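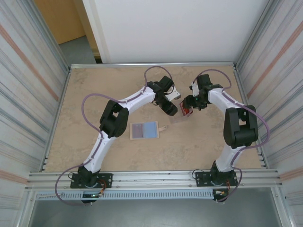

Uchenna Edet wrote in on the last post to ask why her embossing powder keeps going pitted when she melts it over a big solid stamp, and whether she should give up and buy a better heat gun. She has the Prolline one, same as me, and she says fine lines come out perfectly well with it.

I don't think it's the gun. I had the same trouble in June with a set of leaf stamps and went through most of a jar of white before I got it sorted.

With large solid areas you need a lot more ink than you'd think. I was using a pigment pad that had dried out a fair bit, and it was fine for sentiments but it left bare patches in the middle of the leaves. The powder had nothing to hold on to there. I re-inked the pad, left it overnight upside down, and the next batch was much better. I also stamp twice now, using a stamp positioner so the second go lands on top of the first.

The other thing is the cardstock. My usual stuff is the Kendamitz smooth white and it takes powder well. I tried the same leaves on a grey textured sheet from the Dekatthorpe craft fair and couldn't get a clean result no matter what I did. I've kept the rest of that pack for mats and layers.

Heat from underneath first, then finish from the top. If you start on top with the gun close in you can blow loose powder around before it melts. I let the gun run for a bit before I bring it near the card. Stop when it goes shiny. If you keep going the powder sinks into the paper and the colour looks dull and a bit oily, and there's no fixing that.

Uchenna also asked about doing a second coat. Yes, you can. Press the pad straight on the melted part while it's cooling, add more powder, heat again. It comes out thicker and hides small pits. I wouldn't do it on anything with fine detail.

I've got 14 Christmas cards done with the leaves so far, all in dark green and white, and 17 more cut and scored. The envelopes are the Walczak ones, which came in a box of 70 and should see me through to next year. The flap glue on them isn't great - I've been running a bit of tape along the edge to be safe.

Next job is tidying the ribbon drawer. I also want to try the copper powder on navy, but I've only got a small jar and I'd like to save it for the anniversary card.

If anyone has used the liquid embossing ink in the dauber bottles, let me know how you found it on big shapes. The one I bought dried streaky.

Last updated: Sep 13, 2019

Search this blog
Type and hit enter

Recent posts
Leaf cards, first try
Storing clear stamps without losing half of them
Which white gel pen I'm using now
A plain birthday card for a neighbour
Scoring heavy cardstock so it doesn't crack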